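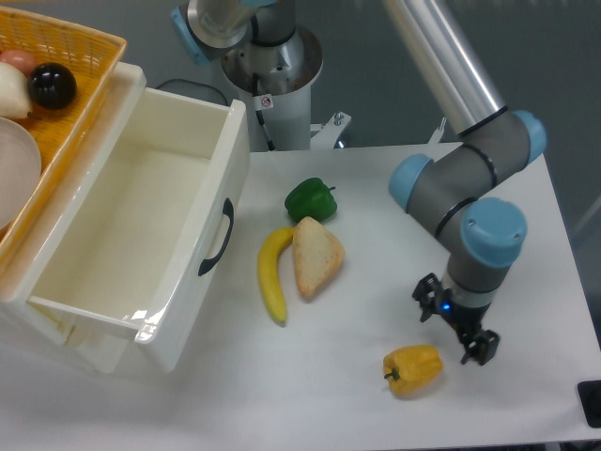
Play food, an open drawer and a two-finger gripper on a tabletop work cell.

Success rates for tabletop manipulation are published without the one thing a reader needs to interpret them: a written reset rule. I think a result without such a rule should be returned to its authors.

A reset rule says where each object may lie when a trial starts, which way it may point, how far the drawer is open, and what else is allowed within reach. It also says who places the objects and whether that person knows which policy runs next. Most lab notes I have read cover the first item and leave the rest to habit.

Habit drifts. At Vurura we ran 144 trials of a produce-sorting task under a verbal instruction to "scatter the items." When we went back through the start positions, the banana had been placed with its stem toward the drawer in all but a few. A policy trained on those starts had no reason to handle any other. We threw the set out and wrote two pages of placement rules before collecting the next 1199.

The draft practice note circulated by Laskowska is a fair start. It asks for a start photo per trial, a fixed list of objects, and a stop condition set in advance. I would add two clauses. First, contact between neighboring objects must be recorded, as a wedge of bread touching a banana is a different grasp problem from the same two items a hand's width apart. Second, any change to the cell, including a moved basket or a rerouted cable, starts a new series.

The usual objection is cost. Our rules add up to 150 seconds to a trial, and a long series will feel that. The Sasard group argues that larger samples average the variation away. They do so only if the variation is random, and people placing vegetables by hand are a poor source of randomness. Draw the positions from a table, print the sheet, and file it with the results.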